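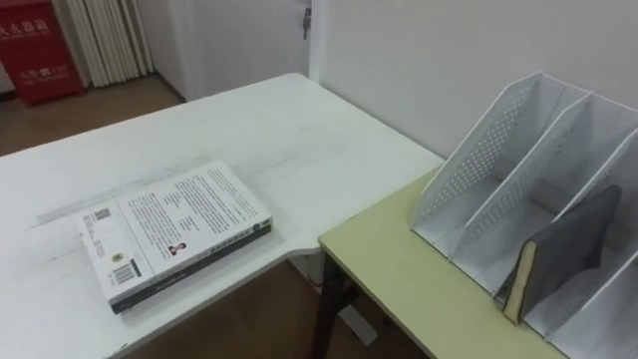

A book and a desktop file organizer at one of the Mandeto recording stations.

ZERNVILLE, March 13, 2023 – Mandeto has opened a recording site in Zernville where people teach two-armed robots everyday desk work by controlling them remotely. The first tasks on the schedule involve books, notebooks and file organizers. Recordings from the site will be used to train Fang, the company's control software for robots with multi-fingered hands.

The site has 40 trained operators working in two shifts. Each operator controls both arms and both hands of a robot at the same time, while watching the view from a camera at head height. Everything the robot does under remote control is stored along with the camera picture: the position of each joint, the opening and closing of each finger, and the timing of every movement. One complete run through a task, from the starting position to the finish, is stored as one demonstration.

Mandeto plans to record 400 demonstrations of each task before any of them is used for training. The company worked with 200 per task during its trials in January and decided that this was too few for work that involves both hands. Flat objects in particular needed more material. A hardcover lying on a desk leaves the fingers very little to get hold of, and operators solve the problem in different ways. Some slide the book toward the edge and take it from below. Others tip it up with one hand and close the other hand on it.

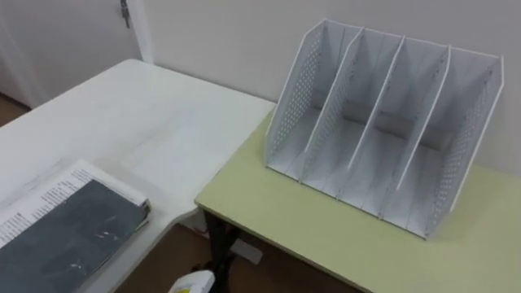
Operators are asked to work at an even pace and to avoid stopping in the middle of a movement. Long pauses are marked during review, and a run with too many of them is recorded again. Small mistakes are kept if the operator corrects them. A book that slips in the hand and is gripped a second time gives the software a chance to learn what to do when the same thing happens later on.

The starting layout is changed between runs. Books are turned over or rotated, organizers are moved along the table, and in part of the runs there is already something in one of the compartments. The furniture is ordinary office furniture and is not fixed to marked positions. Mandeto has chosen to leave normal room lighting in place for all recordings.

New operators train for two weeks. They begin with single-hand tasks such as moving a notebook from one place to another, then go on to passing an object between the left and right hand. After that they work on placing an object upright in a narrow space, the step that takes most people longest to learn. An operator whose runs pass review 80 percent of the time is cleared to record without a supervisor at the station.

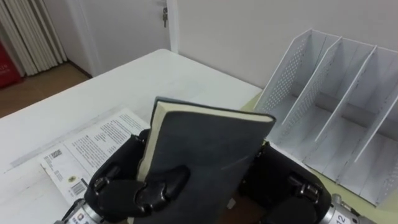

Nabila Lau said that the hardest part of the first week was trusting the fingers. "You want to squeeze, like you would at home, and then the cover bends or the book turns away from you," Lau said. "After a few days you let the hand close and wait a moment before you lift. I had to learn to go slower at the start and then not slow down again."

Lau added that operators compare notes between shifts and that several grips now in common use came out of those talks. The training guide is updated when a grip proves reliable for more than one person.

The recordings are reviewed at the same site. Reviewers check that the hands and the object stay in view for the important parts of the run and that the motion data matches the video. They also add a short written label to each step, such as "pick up book with left hand" or "place book in organizer." Runs that pass are released in weekly batches to the Fang development team.

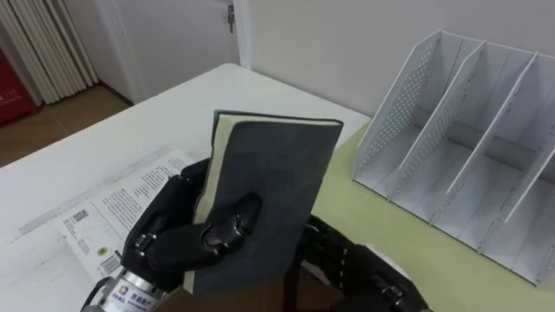 Flotberg, which supplies office storage products, is the first outside partner in the program. It will provide organizers and shelf units in several sizes for the next group of tasks, and will receive the test results for its own work on automated document handling. The financial terms of the agreement are not being disclosed.

Later tasks will include opening folders, sorting loose sheets and returning books to a shelf in a set order. Mandeto also intends to record some tasks by hand guidance, where a person takes hold of the robot's arms and moves them directly – a method it used in its early trials and still prefers for short reaching movements.

Applications for operator positions on the evening shift are open now. No earlier experience with robots is required. Applicants are invited to a short practical session at the Zernville site.

About Mandeto
Mandeto develops training methods and control software for two-armed robots. Its products include Fang, a control system for multi-fingered robot hands.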